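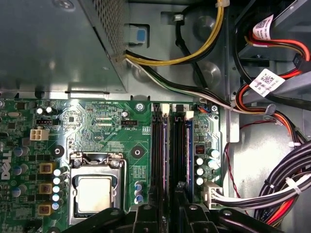 The Monholm 300 is a replacement power supply for standard desktop towers, rated at 300 watts and sold by Gurkeck for office machines that are still worth keeping. It fits the usual rear mount and needs no adapter plate. Before ordering, open your case and look at the old unit. If it is a plain gray box with a grid of small round vent holes on one side and its leads come out in bundles at a corner, compare the hole pattern and the cable exits with the drawing on the Burnlow data sheet. Yellow and black wires held with a zip tie are common in older towers. The tie can be cut, and two new ones come in the box.

Cable lengths are listed from the housing to the first plug. The main board lead is long enough for mid-size towers. Drive leads have two plugs each.

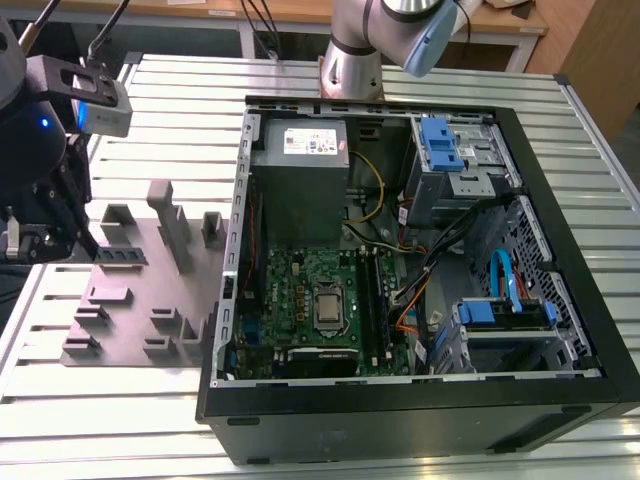 Desktop tower with side panel off and power supply in place.

Specifications
Output: 300 W continuous
Fan: single, rear exhaust, sleeve bearing
Drive plugs: 6
Mounting screws: 4, included
Input: 115/230 V, switch on rear
Finish: gray painted steel
Warranty: 5 years

The Monholm 300 is not meant for machines with a separate graphics card that needs its own power lead. For those, see the Ibarra series, which has heavier wiring and a larger fan. Ibarra units are deeper, so measure the bay first. 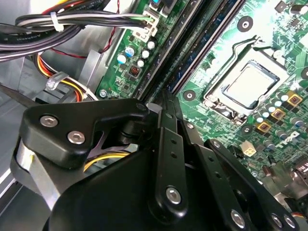 Returns are accepted on unopened units. Opened units can be exchanged if they fail a bench test at our Burnlow shop, and most tests are finished within 9 working days. Send the unit without its power cord. Write the order number on the outside of the carton.

Orders of 6 or more ship on one pallet. Stock made before August has the older label, but the part is the same.

Page updated Jan 3, 2024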